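Vollora two-arm kit, review at Kelledholm: progress report to Tornmont
June 24, 2026
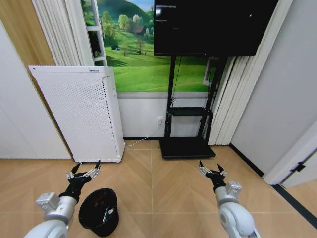 Short version first as I know you have the budget meeting. The kit works. Setup was slower than the sales sheet says. Floor pickup is the strong part, soft items are the weak part. I'd extend the trial, not buy yet. Details below, in no great order, sorry, writing this between runs.

Where we are

Trial agreement signed in January. Kit delivered later than planned, two crates, one with a crushed corner, nothing inside hurt. You are paying for a review of whether the Vollora kit is good enough for the home-help demo sites, so that's what I've stuck to. No research, no new software of our own beyond the few scripts we needed to log runs.

Done so far:
- unpacking, assembly, first power-up
- arm calibration, both sides
- basic teleop training for everybody who will run it
- floor pickup tasks, hats and small household items
- first pass on the paperwork and safety notes

Not done:
- shelf tasks
- doors and drawers
- anything with liquids
- long runs, meaning a full working day without a restart

Setup

Vollora's guide is fine up to the point where you mount the arms, then it gets thin. Cable routing diagram is for the older base. We worked it out by trial and error and lost most of a week. Asked Demchenko (they're the reseller, you have their quote already) for a corrected diagram and got one, but it came after we had finished. I've asked them to put it in the box for the next customer.

Calibration is the good news. The routine is guided, you follow prompts, move each arm to the marked poses, and it checks itself. First time took us a whole afternoon. Now it's a coffee break. It does need redoing if the arms get bumped, and they do get bumped. The kit won't tell you it has drifted. You notice when the fingers close next to the thing instead of on it. I think that's a real gap and have raised it as a request.

Room setup is easy. Hard flat floor, some clear space, decent light. We tried rugs early on and gave up, fingertips catch in the pile. Could be a problem for you as plenty of the demo sites have carpet. Needs a proper test before anyone commits.

Task results so far

Running these by hand through the leader controls, then replaying with the trained policy that ships with the kit. Scores are in the sheet I sent over, wont repeat them all.

Small rigid things off a bare floor: good. Operators pick it up fast. The policy copes well if the item is roughly where it was in training and poorly if it isn't.

Hats: mixed. Stiff brims okay. Soft ones fold when the fingers come down and then slide. Grabbing the brim from the side is better than coming straight down on it, and once the operators learned that, things got a lot smoother. The policy hasn't learned it, it copies what it was shown, and the early sessions had a lot of straight-down grabs in them. We're re-recording those.

Item inside a hat or other soft container: hard. You want one arm to hold the edge and one to reach in. Two people tried it different ways and ended up at the same method. It's slow. Dark fabric makes it worse, depth gets patchy and operators say they're guessing at the last bit. I'd like to know if that's our lighting or the kit. Demchenko say lighting. I'm not sure I buy it.

Handover from one gripper to the other: works when the operator is rested. Not something I'd show a visitor yet.

Hardware notes

Grippers are solid. The metal fingers haven't bent or loosened. They are hard on things though, they leave marks on softer plastic, and I would want pads before these go near anything a client owns. Vollora sell pads separately. Irritating, as they should be in the kit at this price. Quote requested, not arrived.

Joint noise is low. You can hold a conversation next to it.

Reach is shorter than I hoped at floor level. Arms get down there fine but going out to the sides you run out of travel and have to move the base. Moving the base means stopping the task. For tidying a room that's a lot of stops.

One arm faulted three times in the first stretch of testing. Same joint each time. Restart cleared it, logs went to Vollora, they sent a firmware update. No faults after the update so far. I'd want to see the long runs before calling it fixed.

Emergency stop works, checked at the start of every session. Button placement is poor, it sits behind the operator's elbow. We've moved ours with an extension lead that Vollora say is allowed. Have it in writing.

Software and logging

Recording app is decent. Start, stop, label, save. The labels are a fixed list and can't be edited, which is silly, so half our runs are tagged "other". Vollora say editable labels are coming, gave no date.

Export is slow for anything long. We run it overnight.

One bad thing: an app update wiped our saved settings. Runs themselves were safe. We now keep a copy of the settings folder before updating anything. If your sites are going to manage their own kits then somebody needs to own that step.

Support

Demchenko answer fast and are polite. Quality varies. Simple questions, same day. Anything about the policy or the depth issue gets passed to Vollora and goes quiet. Two tickets still open at the time of writing, the depth one and the drift warning one. I'll forward both threads.

Money and time

On budget. Spent less than planned on training, more on staff hours because of setup. It nets out. Won't need a top-up for this phase. If you agree to the extension the only new costs are the rental months and the gripper pads. Rental rate stays the same if we confirm before the current term ends, Demchenko confirmed that by email.

We're behind on the task list by the week we lost in assembly. I had hoped to have shelf tasks started by now. They start next.

What I'm asking for

- OK to extend the rental by 4 months on the current terms
- OK to buy gripper pads once the quote is in
- a yes or no on carpet. If the demo sites will have it, I'll move that test up ahead of doors and drawers

Next steps at our end

Finish re-recording the hat pickups, side grab only. Retrain, rerun, compare against the old scores. Shelf tasks after that. Then long runs, with the joint fault in mind. Lighting check for the dark fabric problem, cheap to do, just needs someone to bring in lamps and repeat the same pickups under each setup.

Risks, quickly: support going quiet on the harder tickets, carpet, and the fault coming back under load. First one bothers me most. The kit is good enough that a site could run it day to day, but only if somebody picks up the phone when it misbehaves.

My current view on purchase, as you asked for one even if it's early: not at the quoted price without pads and without a drift warning. With both, and with clean long runs, probaby yes for the hard-floor sites. I'd hold off on the rest.

Score sheet and receipts are in the shared folder under the Kelledholm tab. The run notes are in there too, unedited, so excuse the language in a couple of them. Please send the carpet answer first if you can't get to the others, I need it to book the room.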